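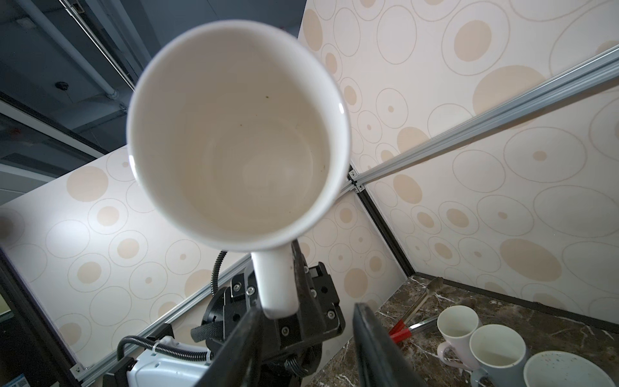
5 min read

Lerby cell: progress report to Malico
November 11, 2020

The last report said the cell would be running unattended by the end of September. It isn't. It runs with a person in the next room, and I would rather put that in the first paragraph than let you find it on page three. What follows covers how the cell is set up now, what has been repaired, what it costs us in upkeep, and what I think you should and shouldn't pay for next.

Setup

The enclosure has been rebuilt on aluminum rails with printed panels for walls. The circle pattern on the panels was chosen by Gusden, whose software we license for the vision side. They say a busy background makes the system harder to fool when the cell is moved. I have seen no numbers from them that show it. We put the panels up because they were part of the package, and I have asked for a comparison against plain walls before we buy a second set.

The countertop is dark marble pattern with white veins. White mugs stand out well against it, which helps us and also flatters the results. If the Marulanda site has a pale counter, as we've been told it does, I would not expect what we see in Lerby to carry over without more work.

The test items are mugs, plates and a few utensils. Mugs are picked up by the handle. The gripper has two long fingers, and with the handle between them the mug can be tipped so the wrist camera sees into the opening. That view is the whole point of the station, as we need to know whether there is residue left inside before a mug goes to the rack. The camera picks up fairly small specks on an inner wall. Whether the software then makes the right call about them is a separate matter, and the supplier's summary tends to run the two together.

Repairs and maintenance

The cell was stopped three times in this period. Taking them in order:

The first stop was the wrist cable. It had been routed too tight and was rubbing every time the wrist turned past a certain point. The supplier called this normal wear. I don't accept that for a cable that had been on the arm a matter of weeks. We replaced it, gave it a longer loop and tied it back to the arm. No trouble since, though I would want another few months before calling it fixed.

The second was the finger pads. They lose grip as they pick up detergent film, and a mug that slips a little in the fingers turns out of the camera's view. For a while this was logged as a vision fault, and two weeks went into adjusting the wrong thing. The pads are now wiped at the start of each shift and changed after 1406 picks. That figure comes from our own log. The manual gives a much longer interval, and we followed it at first, to our cost.

The third was loose screws on the gripper housing. They are checked with a torque driver now, marked with the date in the log, and checked again after any hard contact. Nothing was damaged. It was found by a technician who noticed a click, and I would like to be able to say that a sensor found it, but there isn't one.

Daily care takes 18 minutes when it goes well. The routine, as posted on the cell door:

Stop the arm and lock it out.
Wipe both finger pads and let them dry.
Run a hand along the cables and check the ties.
Check the housing screws.
Clean the camera window with the soft cloth only.
Release the lockout, pick one mug, look at the live view, set it down.

The last step gets skipped when people are busy. I've asked for it to be logged separately so we can see how often.

Results, for what they are worth

We completed 2509 picks in the period. Most of the drops we did have came before the pad change was brought in, and the rate has been low since then. I am cautious about this. The mugs are nearly all the same shape, the lighting hardly varies, and the people running the tests know how to place a mug so that the handle is easy to reach. A fair test would have somebody from the kitchen side load the counter, with no instructions, and we haven't done that yet.

Plates remain poor. The same fingers that suit a mug handle are awkward on a flat rim, and tuning has made little difference. Gusden's position is that a software update will solve it. My own view is that it's a finger problem and that we will still be having this conversation after the update.

Utensils have barely been tried. Please disregard the line in the earlier plan that lists them as complete.

Money

Spending is inside the budget, mostly because the second cell hasn't been ordered. Spare parts are running over. We had allowed for one set of finger pads and have used 4, and the replacement cable was not in the plan at all. I have moved money from travel to cover both.

What we ask of Malico

Hold the payment for the second cell until the open-loading test has been run. Approve a small order of pads and one spare wrist cable, so that the next stop is measured in hours. Please also ask Gusden directly for the panel comparison, as our requests have been answered with a brochure.

We would also like to change the target itself. "Unattended" was our word in the proposal and it was a poor choice. A cell that one person can look after along with other duties is something we could probably show you by the next report. The fuller version depends on the plates, and I can't give a date for those.

The maintenance log and the stop records are available on request, including the two weeks we spent on the wrong fault.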